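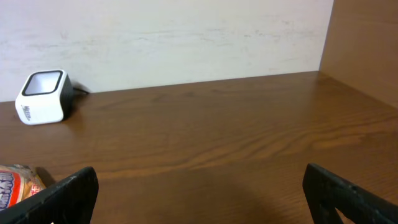 Fig. 4. White unit toward the back wall, black-rimmed window showing.

4. Setting up the self-scan table

The Culico brochure says the reader works on any surface in any light. We would not count on either. Set it up as follows at Vernthorpe and test it before you put out the sign.

4.1 Set the reader toward the back wall, on the left. Leave 30 cm of clear table in front of it.

4.2 Wipe the window with a dry cloth. The spray sold with the reader does nothing a cloth won't do.

4.3 Run the test with three items: one flat box, one bag and one crinkly packet. 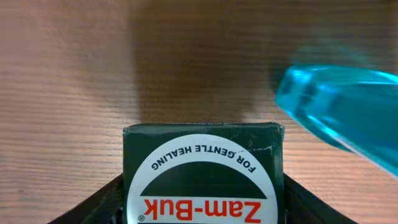
Small boxes are supposed to be the easy ones. They mostly are, provided you find the barcode first and stop waving the box around. Don't go by the slogan side. "FOR GENTLE HEALING" in a white circle may sell the contents, but the reader has no use for it, and white scuffs like the ones near the edge of this green box will spoil a read if they fall across the bars.

CAUTION: Never tape over a damaged barcode. Key in the number by hand.

4.4 Bread and snack packets come next. Pull the plastic tight over the barcode with two fingers. Allow 2 tries, then key it in. The "one-pass" claim was made by someone with a very smooth bag.
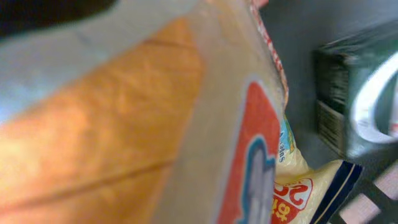
Catherine Skinner wrote back that pulling the bag tight squashes soft loaves, and that she keys in all bread from the start. In our October test, 68 bagged items went through and nearly 50 needed a second try, so we can't say she is wrong.

4.5 Put the basket on the left and keep small items out in the open until they are paid for.

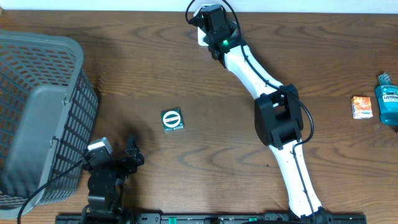
Fig. 7. Gray basket at left, small green item out on the table.

NOTE: A beep means a code was read. It does not mean the price is right. Check the slip.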